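Learning to keep a wood floor

When we moved into the house on Arthur Street, the front room had carpet in it. It was beige, it had been beige for a long time, and it smelled faintly of the people before us, who had kept dogs. I pulled up one corner behind the radiator in May and found boards. By the end of that month the carpet was out on the curb and I had a floor I knew nothing about.

I have had more than a year with it now. I still wouldn't call myself handy, but I've made enough mistakes on that floor to write a few of them down.

The first was the staples. Carpet comes up in an hour. The padding under it is held down with staples, and the staples stay. I had been told to use a flat screwdriver and pliers, which works, but the screwdriver dents the boards where you pry against them. I have a line of small half-moon dents along the north wall from my first evening. After that I put a piece of an old plastic cutting board under the screwdriver and the dents stopped. The tack strips along the walls are worse. They come up in pieces and the nails point in every direction. Wear real shoes. I did the first wall in house slippers and had a hole in one of them before dinner.

Once everything was out I vacuumed, then vacuumed again, then got down on my knees and looked at what I had. Most of it was good. There were dark rings near the window where someone had kept plants, a patch by the door worn down to bare wood, and a strip of paint drips all the way around from whoever had last done the baseboards.

I priced a professional sanding. The quote from Endano, the only flooring company in town that called me back, was fair for the work, but it was more than I wanted to spend in the same season as a new water heater. So I rented a sander.

There are two kinds you can rent. The drum sander is fast and will dig a trough in your floor if you stop moving for a second. The square orbital one is slow and much more forgiving. I took the orbital for 2 days and ended up keeping it for a third. The man at the rental counter told me to buy more sandpaper than I thought I needed and return what I didn't use. I bought 15 sheets of the coarse and went back for more the next morning. Old finish heats up and gums the paper, and then you are just polishing the gum.

The plant rings did not come out. I sanded that corner until I was afraid of going too thin, and they went from black to gray and stayed gray. I've since read that water stains in oak go deep and that people bleach them out with a special product. I didn't do it. There's a chair over them.

Then came the finish, and this is where I spent the most time reading and got the least out of it. Everyone has a favorite and everyone thinks the others are fools. Oil-based is tougher and turns the wood amber. Water-based dries fast, stays pale and smells less. Hardwax oil looks the nicest in person and has to be looked after. I went with a hardwax oil from Nurnomis, mainly for the reason that you can repair one spot without redoing the whole room. With the other two, a bad scratch in the middle of the floor means sanding again, or living with it.

You put it on very thin. The can says so, and I still put it on too thick the first time. It stayed tacky by the fireplace for nine days. I finally rubbed it back with a white pad and some more oil, which softened what was there, and wiped it all off with rags. Lay those rags flat outside to dry, or put them in a bucket of water. Oily rags in a pile can heat up on their own and catch fire. I knew that as a fact, the way you know a lot of things, and then found I had left a heap of them in the utility sink while I ate lunch. 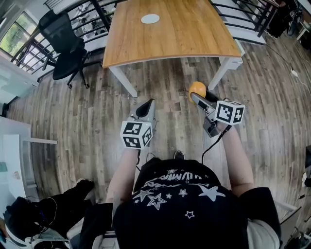

The second coat went better. I did it early in the morning with the windows open, started in the far corner and worked back toward the hall, a few boards at a time, always to the end of the board before moving over. If you stop in the middle of a board you get a line, and you will see that line every evening when the sun is low.

Living on the floor has been easier than getting it ready. I sweep it most days, which takes a few minutes. Grit does more damage than feet do, and most of the grit comes in through the front door, so there is a rough mat outside and a soft one inside. Once a week or so I go over it with a damp mop. Damp means wrung out until nothing drips. I use the soap made for oiled floors, a small capful in a bucket, and I don't use anything with vinegar in it. I tried vinegar early on, on the advice of a forum, and it left the area by the couch dull until I oiled it again.

Felt pads under the furniture are worth buying properly. The cheap stick-on ones slide sideways in a month and collect sand at the glue edge, and then you're dragging sandpaper around under a chair leg. I replaced mine with the kind that nail in. The table is a heavy Makberg that came from my parents' house, and it has metal feet, so for that one I cut squares from an old felt blanket and tied them on. They look silly. The floor under the table has no marks on it.

In winter the boards shrink and gaps open up between them, wide enough in places to lose a dime. I worried about it the first January and nearly bought filler. I'm glad I waited - by June they had closed again, and filler would have been squeezed out or cracked. I run a small humidifier when the heat is on, which helps a little, and otherwise I leave the gaps alone.

I re-oiled the patch by the door this spring. It took 10 minutes, plus an evening of stepping over it to get to the kitchen. You can't see where the new oil meets the old, at least not standing up.

The back bedroom still has its carpet. I lifted the corner in the closet and there are boards under that one too, painted dark brown, and I don't know yet how old the paint is. I've bought a lead test kit and it's sitting on the dresser. If the test comes back bad I'll leave the paint where it is and get someone in to look at it before I touch a sander.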